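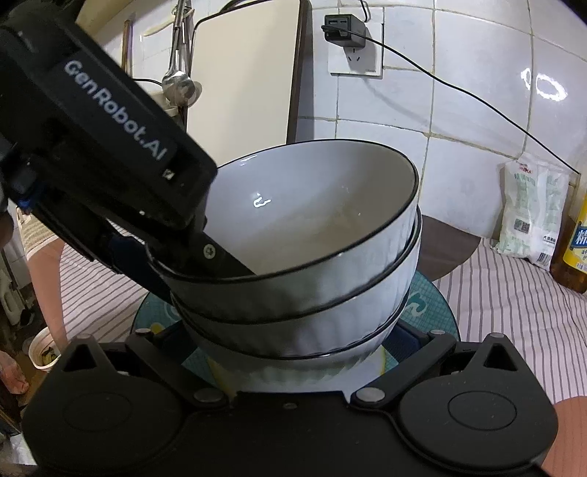
The gripper takes hold of the top bowl in a stack of three on the kitchen counter.

Crockery trial paused after grippers fail to let go

A long-running project that has been gathering recordings of everyday kitchen chores has put its hand-held grippers aside for the time being, after one of them stayed clamped on a dinner plate and gave the person holding it a nasty pinch when she tried to work it loose with her other hand.

Isla Swanson, who has been with the Sarnancombe kitchen trial from its very first session, came away with a bruised fingertip and a fair bit of good-natured teasing from her colleagues. The plate, you'll be glad to know, survived. She was back on her feet with a cup of tea in no time, and reported the whole business herself on 16th April, before the kettle had properly cooled.

"It wasn't dramatic at all, I'd hate for anyone to think it was," she told us. "I opened my hand and the fingers just stayed where they were. I should have put it down and called Kenneth, and instead I did what you'd do with a stuck jar."

Kenneth Tosh looks after the equipment at Drostia, the small outfit that runs the trial, and he has spent most of the days since then hunched over his workbench with a magnifying lamp (and, he admits, rather a lot of ginger biscuits). His feeling at the moment is that the trouble lies in the linkage, where a joint can bind if the fingers close on something thin at a bit of an angle. A plate rim is a good deal less forgiving than a sponge or a bag of rice, and anyone who has ever tried to lift a wet dish with a pair of tongs will understand the problem straight away.

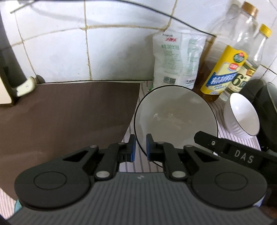
The sessions are meant to be as ordinary as possible, done in lived-in kitchens with people's own dishes and bottles and bags left where they usually sit, so that the machines which later learn from the recordings get a fair idea of what a home is like. Drostia had logged 2,161 of these short chores before the pause, and 715 of them involved plates or bowls of one sort or another.

When Teresa Wróbel went back through the records she found that the same sticking had been noted on 4 earlier occasions, each time as a passing remark at the bottom of the session sheet. The jaws had come free with a wiggle and everyone had carried on with their day. She is a bit cross with herself about that, though her colleagues are quick to say that she was the one who thought to look.

"A wiggle is a fault," she said. "We've put that up on the wall now, in quite large letters."

The grippers have gone off to a workshop in Stelilcombe, where Sebastião Pimentel will strip the joints down and try each one against almost 301 closings on a plate edge. He is also fitting a simple release that can be reached with the thumb of the holding hand, so that the other hand can stay well out of the way.

In the meantime, families who had sessions booked have been rung and thanked for their patience, and recording with boxes and cloths will carry on using an older set of tools borrowed from Aitken. Crockery work is expected to start up again in September, provided the new release behaves itself. Anyone who has used one of the grippers at home and noticed it hesitating, even for a moment, is asked to let Teresa know.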